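Brinska Two-Arm Laundry Helper: Grip Fault Notice

Owners have written to us since May about garments slipping from the Brinska's grippers, and we're grateful for every letter – truly. Please work through these steps before your next laundry day.

1. Switch off at the base and clear a folding table. Scissors and other sharp things should go in a drawer, well out of the arms' reach.

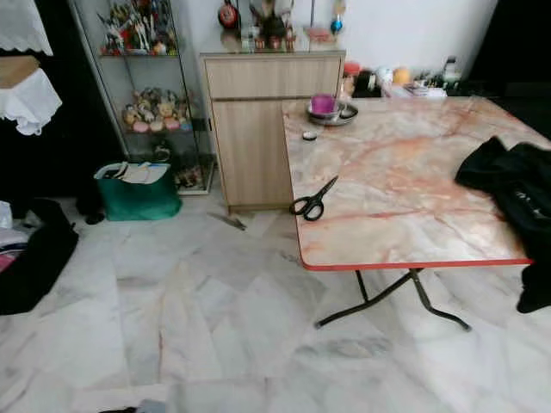
2. Set your clothing rack on level floor and leave 60 cm of open space beside it, so the arms have somewhere to turn.

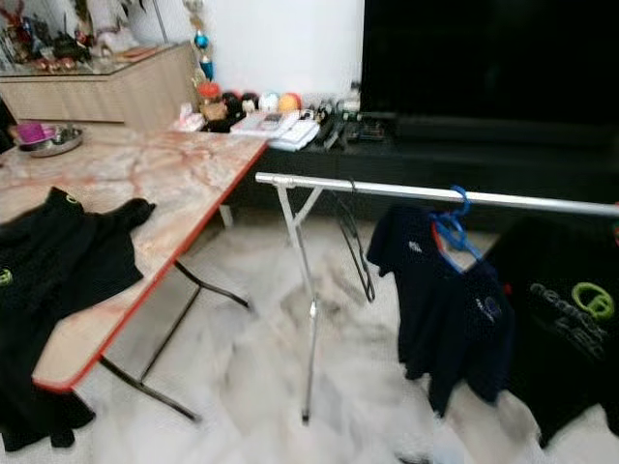 Can I keep using the Brinska until the new finger pads arrive?
Please stick to light shirts at half speed, and stay in the room while it works.

3. Look over both gripper cables for rubbing, especially near the rack's legs. If the jacket is worn through, stop and call the Gorkum service desk.

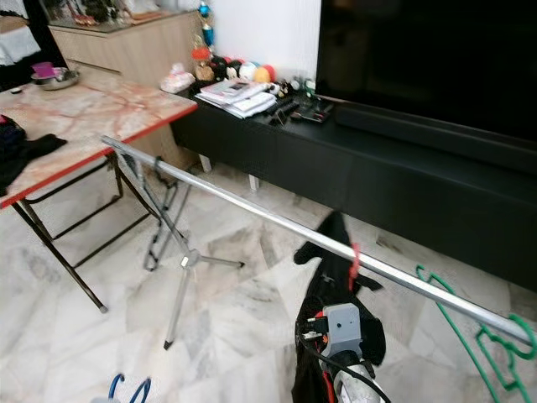 Gripper housing and cable beside the rack

4. Run the Bradow grip test with an empty hanger. 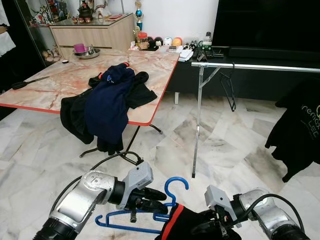 Both arms at floor level with a blue hanger

Replacement pads come in packs of 4 and are free to all owners.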